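Notes for week 4: replicas, load balancers, and other things that look redundant
September 2023

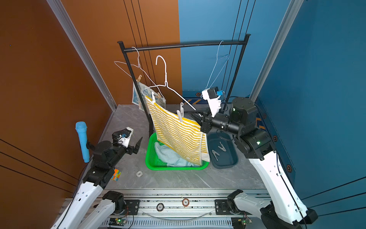

Most vendor diagrams show three boxes behind a load balancer and call it high availability. Ask what the boxes share. In the Bandik case from the reading, the team ran three copies of the order service and reported no single point of failure. All three wrote to one database on one disk. Think of a clothes rack with a single top bar: you can clip a striped towel to its hanger as carefully as you like, and every hanger on that bar still depends on the bar. Draw the bar first, then the hangers.

Load test claims

Flarodetti's write-up says 600 requests per second "with no degradation." Read the appendix. The run lasted 300 seconds, against a warm cache, with 20 test accounts. I would not sign off on a launch from that, and I don't think you should either.

Health checks

A check that opens port 443 and gets an answer tells you something is listening. It does not tell you the service can read its own data. Ruriron's check stayed green through the whole March outage.

For next time

Read the Panicker paper, sections 2 and 5. Skip the benchmarks. Bring a diagram of a system you have worked on, with every shared part circled, including DNS and the login service.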